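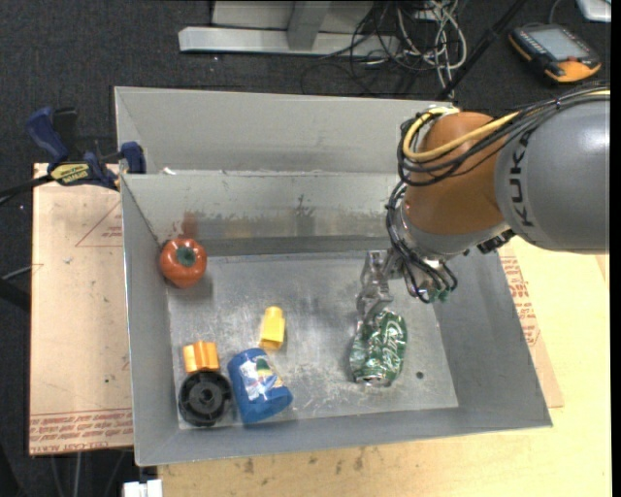

Gelldale 1331は、仕分け前の雑多な品物を広げて置くための、板金製の角型ビンです。容器包装、部品、返却品など、形も大きさもそろわないものを一か所に受け、上から見て取り出す使い方を前提にしています。内側は灰色の無地で、つぶれた緑と銀色の缶、赤みの強いトマト形の品、黄色いプラスチック片は、底面から色がはっきり分かれて見えます。左手前の隅に置いた黒い丸い部品も、縁の厚みや内側のリブまで見分けられます。奥の縁の向こうにはもう一つの金属製の区画が続き、その背板は高く立ち上がっています。

製造はClornelard、国内の販売と補修部品の取り扱いはVinddaleです。

## 概要

| 項目 | 内容 |
|---|---|
| 品名 | Gelldale 仕分けビン |
| 品番 | 1331 |
| 形状 | 上面開放の角型 |
| 本体 | 金属板の曲げ加工 |
| 色 | グレー |
| 区画数 | 2(手前区画、奥区画) |
| 手前区画の内側深さ | 139 mm |
| 最大積載質量 | 65 kg(均等に載せた場合、両区画の合計) |
| 設置 | 水平な台または専用架台 |
| 使用場所 | 屋内 |

幅と奥行きは架台の有無で外形が変わるため、この表には載せていません。寸法図はVinddaleへご請求ください。図面には外形、内寸、架台の取り付け穴の位置が入っています。

## 用途

主な用途は次のとおりです。

- 空き缶やプラスチックなど、混ざった容器の手選別
- 分解した製品から出る小物部品の一時置き
- 返却品の中身の確認
- 教育用の仕分け実習、模型食品や玩具部品の分類
- 撮影や検品の前に品物を広げておく受け皿

食品を直接入れる用途には対応していません。模型や包装済みの品は問題ありません。液体をためる容器としても使用できません。飲み残しの入った缶は、中身を捨ててから入れてください。

## 手前区画

品物を広げる側です。深さは139 mmで、底に置いたものへ手が届きやすく、丸いものが転がっても壁で止まる高さにしています。深型の箱のように品物を積み上げて使うと、下のものが見えなくなり、選別の手数が増えます。一度に入れる量は、底面がところどころ見える程度が目安です。

底は平らです。缶のように丸みのあるものは、投入の勢いで壁際まで動くことがあります。位置を保ちたい場合は、別売の底マットを敷いてください。マットを敷くとその厚みのぶんだけ内側が浅くなります。

隅には細かいものが残りがちです。ねじや紙片を扱う作業では、作業の区切りごとに四隅を確認してください。柄の短い平筆か、幅の狭いへらがあれば足ります。

## 奥区画

手前区画の後ろに並ぶ区画です。使い方は現場によって分かれますが、取り出したものの移し先、または次に広げる品物の待機場所として使う例が多くあります。

背板は手前の縁より高く、品物を奥へ送ったときに向こう側へ落ちにくい形です。ただし、物を強く投げ当てることは想定していません。背板に荷重をかけたり、工具や袋を引っ掛けたりしないでください。背板の上端に棚を載せる改造も保証の対象外になります。

二つの区画の境は、手前区画の奥の縁にあたります。ここには紙くずやラベルの切れ端が引っ掛かることがあるので、清掃のときは縁に沿って一度拭いてください。

## 色について

内側の色はグレーのみです。白と黒の問い合わせもいただきますが、標準品には設定していません。白は透明や乳白色の容器が見えにくく、黒は黒いキャップや車輪状の部品が沈みます。グレーはどちらの品も一応見える中間の色として採用しました。銀色の金属面は照明によって底面と近い明るさに見えることがあります。缶の端面や金属部品が多い作業では、照明の角度を少し変えて確認してください。

照明は真上の一灯だけにすると、壁際に影が出ます。左右に振り分けた二灯のほうが影は薄くなります。照明器具はこの製品に含まれません。

## 設置

1. 設置面の水平を確認します。
2. 本体を二人で持ち、設置面に静かに下ろします。
3. 手前区画が作業者側になる向きに合わせます。
4. 四隅を順に軽く押し、がたつきがないか確かめます。
5. 専用架台を使う場合は、付属のボルトで底のフランジを固定します。
6. 空の状態で手を入れ、縁や隅に異常がないかを見ます。

持ち上げるときは側壁の下側を支えてください。背板を持って運ぶと変形の原因になります。中に品物が入ったままの移動も避けてください。

作業台の上に置く場合、台の高さにビンの深さが加わります。既存の台に載せ替えるときは、縁の位置が肘より高くならないように台側で調整してください。立ち作業と座り作業を同じ台で行う現場には、高さ可変の専用架台を用意しています。

## 日常の手入れ

乾いた布で拭くのが基本です。缶から出た飲み物などで汚れたときは、薄めた中性洗剤を布に含ませて拭き、水拭きのあと乾拭きしてください。糖分の残りは乾くと取れにくくなるため、その日のうちに拭き取ることをおすすめします。

次のものは使わないでください。

- 金属たわし、研磨剤入りの洗剤
- 塩素系漂白剤、強い酸性またはアルカリ性の洗剤
- 高圧洗浄機
- シンナーなどの有機溶剤

つぶした缶の角や部品の端で底面に擦り傷が付くことがあります。浅い傷は使用上の支障になりません。傷の部分に変色や浮きが出てきた場合は、早めにVinddaleへご連絡ください。

## 点検

月に一度、空にした状態で次の箇所を見てください。

**縁** 曲がり、ささくれ、めくれ。手を切るおそれがあるときは使用を止めます。

**底面** へこみ、たわみ。品物が一か所に寄って止まるようになったら、底の変形か設置面の傾きを疑います。

**背板** 傾き、根元のゆるみ。軽く前後に触れて動くようであれば、架台側のボルトも合わせて確認します。

**架台** ボルトのゆるみ、脚先ゴムの減り。

点検表はVinddaleの資料窓口で配布しています。書式は自由なので、既存の設備点検表に項目を足す形でもかまいません。

## 別売品

| 品名 | 内容 |
|---|---|
| 底マット | 手前区画用、グレー、取り外して水洗い可 |
| 専用架台(固定) | 立ち作業用 |
| 専用架台(高さ可変) | 立ち作業、座り作業の兼用 |
| 縁カバー | 手前側の縁にはめる樹脂製の保護材 |
| 区画ラベル | 貼り替え式、無地 |

縁カバーは、腕を縁に置いたまま作業することの多い現場向けです。はめた状態でも区画の深さは変わりません。経年で硬くなったら交換してください。

ラベルは外側の壁に貼るものです。内側に貼ると品物との見分けがつきにくくなり、端からはがれた紙が選別物に混ざることもあります。

## 注意事項

- 最大積載質量を超えて使用しないでください。荷重が一か所に集中する置き方も避けてください。
- 人が乗ったり、踏み台にしたりしないでください。
- 火気や高温になる品を入れないでください。
- スプレー缶、電池、刃物が混ざるおそれのある場合は、投入の前に取り除く工程を設けてください。
- 素手での選別は避け、作業に合った手袋を着用してください。
- 縁を切る、底に穴を開けるなどの加工をした場合、その後の変形や破損は保証しません。

## よくいただく問い合わせ

### 一つの区画だけ購入できますか

できません。二区画で一つの品番です。一区画で足りる場合、奥区画に空の樹脂箱を置き、工具入れとして使っている現場もあります。

### 横に並べて設置できますか

できます。側壁どうしの間に指が入る程度のすき間を空けてください。密着させると、拭き掃除のときに間のごみが取れなくなります。連結用の金具はありません。

### 積み重ねて保管できますか

背板があるため、積み重ねはできません。保管するときは空にして水平に置き、ほこりよけの布を掛けてください。立て掛けての保管も倒れる危険があるので避けてください。

### 模型の食品や小さな玩具部品にも使えますか

使えます。トマト形の模型くらいの大きさであれば、上から見てすぐ分かります。ごく小さい部品が中心なら、浅い樹脂トレーを手前区画に入れ、その中に広げるほうが集めやすくなります。

### へこみは直せますか

底面の浅いへこみは、状態によって修正を受け付けています。縁と背板の変形は、修正後に角が立つことがあるため、本体の交換をご案内しています。先に写真を送っていただければ、どちらになるか回答します。

## 納品と保証

受注後の生産です。10月は棚卸しのため出荷が少ない時期にあたり、通常より日数がかかります。納期は見積書に記載します。

梱包は本体を段ボールで包み、木枠に固定した状態です。荷下ろしには人手か台車が必要です。開梱後は、縁の曲がりと背板の傾きを先に確認し、異常があれば梱包材を捨てる前にご連絡ください。梱包材の引き取りは行っていません。

保証の対象は、通常の使用で生じた接合部の外れと、設置時点での寸法不良です。擦り傷、へこみ、洗剤による変色は対象に含みません。

旧型のEchevarríaシリーズから入れ替える場合、架台の取り付け穴の位置が異なります。旧型の架台はそのままでは使えないため、変換プレートを同時にご注文ください。本体の向きも旧型とは前後が逆になります。

## 問い合わせ先

Vinddale 製品窓口(担当:Jin-sol Na)

見積もりの依頼には、品番1331、台数、架台の要否、搬入口の幅をお書き添えください。旧型からの入れ替えであれば、現在の架台の銘板の写真も一緒にお送りください。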